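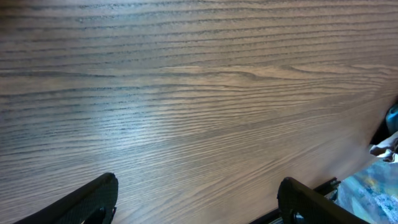
## Jorance 417 laundry liquid for darks and denim

I've been selling washing stuff from my little shop for longer than I care to admit, and Jorance 417 is the one I take home myself. It's a plain, thin liquid for dark and coloured clothes, made by Grarkia, and it doesn't look like much on the shelf (brown bottle, tiny writing, a cap that takes some getting used to). But my black T-shirts have stayed black on it, and I wash them a lot!

I first got hold of a case when my usual supplier ran out one December and sent me Jorance as a stopgap. I grumbled, put it on the bottom shelf and forgot all about it until I ran out of powder at home. One wash and I was ringing them up for more. The main thing I noticed was the rinse. My old powder used to leave pale streaks along the seams of anything dark, especially on a short cycle, and I'd just got into the habit of brushing them off on the doorstep.

### What it's good on

Cotton, denim, viscose, most of the stretchy stuff. I use it on jeans, school jumpers, sweatshirts, tea towels if they're in the way. It has no bleach in it and no brightener, so don't expect wonders on white shirts. For those I'd point you at Sellitz powder, a few rows down, much better at collars and cuffs.

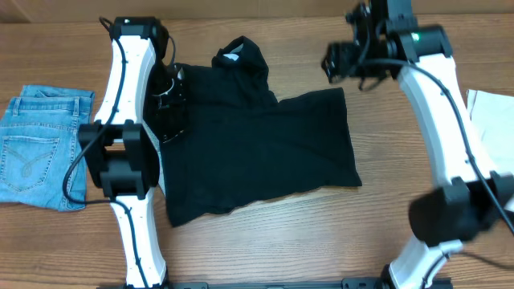
Wool and silk I'd leave out. The label says wool is fine by hand, and I've had customers swear by it, but I shrank a cardigan I was very fond of (my own fault, I'm sure, the water was far too warm) and I've been wary ever since.

### How much to use

25 ml for a normal load in soft or medium water. The cap has a line on the inside, quite faint, so hold it up to the window. If your water's hard, go a little over the line. Please don't fill the cap to the brim! I did for weeks, and all I got was a drum full of suds and a machine that wanted to rinse for ever.

Turn jeans inside out, do up the zip, and give them a bit of room. A cool wash is plenty for everyday wear. For greasy marks I dab a drop straight on, leave it while I have my tea and then wash as usual. Try it on an inside hem first if the dye's new.

### The smell

Faint. There's something like green apple when you open the bottle and it's gone by the time things are dry. If you like your sheets to smell of a whole meadow you'll be disappointed, sorry.
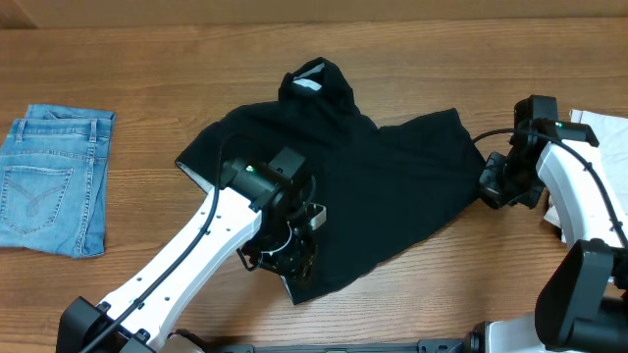 There's an unscented one too, same liquid, same price, with a grey cap where the ordinary one has a green cap. I don't always have it in, so send me a note before you make a special trip.

### Sizes and refills

- Large bottle, 1.5 litres, 60 washes
- Small bottle, handy for holidays or for trying it out
- Refills from the drum at the counter, bring any clean bottle with a lid that shuts properly

We post the bottles but not the refills. I tried posting a refill once and I'm still apologising to the man who got it. Parcels go out with Rinaldi twice a week, and I wrap each bottle with the cap taped down.

Keep it indoors over winter. Mine went cloudy in the garage, though it cleared up after a day in the kitchen and a good shake.

### What customers say

I've left the grumbles in along with the nice ones. 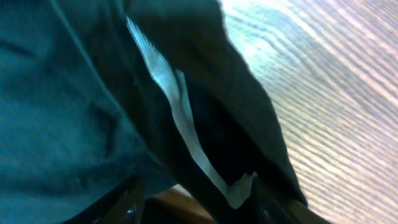
Agata Monti wrote to say that she's gone through a large bottle and her navy work trousers still match the jacket, though she finds the cap drips down the side if you pour in a hurry and would happily pay extra for a pump.

So would I! I've asked Grarkia about a pump and they say they're looking into it. Until then I keep an old saucer under mine.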